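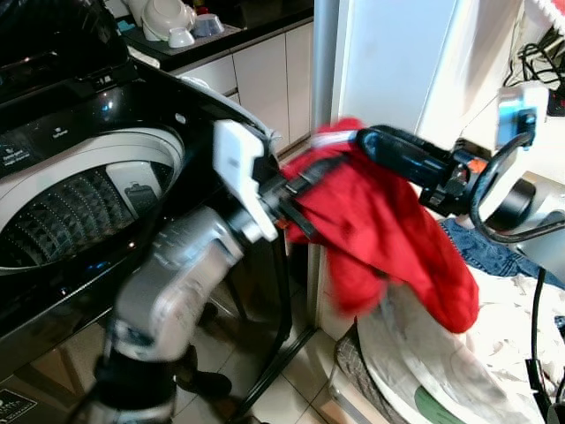 Does a washing machine really clean your clothes?

By Oanh Đinh

Grown-ups say the washing machine "does the washing". Does it? Let's check before we believe them.

A top-loading machine has a lid, a tub and, in many models, a bumpy plate at the bottom called a pulsator. The pulsator twists one way, then the other. That drags the water around, and the water drags your clothes. Fabric rubs on fabric, and dirt gets knocked loose. So the clothes do a fair bit of the scrubbing themselves.

What about the soap? Ads make it sound like magic. I don't buy it. One end of a soap or detergent molecule likes water and the other end likes grease. It grabs the greasy bit and lets the water carry it off. Clever, yes, but twice as much powder won't get your socks twice as clean. It may just leave white streaks on them.

Is hot water always better? People say so, but plenty of everyday dirt comes out in cold. Hot water can also make some colours run. A new dark red top is a famous troublemaker — ask my cousin Thiện Trịnh, who owned pink school shirts for a whole term.

Then there's the lint filter. It catches fluff, and fluff is tiny bits of your clothes. Every wash wears them out a little, so does a jumper you wore for 30 minutes need washing? Smell it. Look at it. Decide for yourself.

Test it at home

Ask an adult for two old rags and rub the same muddy spot onto each. Put each rag in its own bowl of cool water. Leave one alone. Swish the other and rub it against itself for five minutes, with no soap in either bowl.

Which one came out cleaner? If yours doesn't match what I've told you, write down what you did and try it again with fresh rags. I could be wrong about your mud.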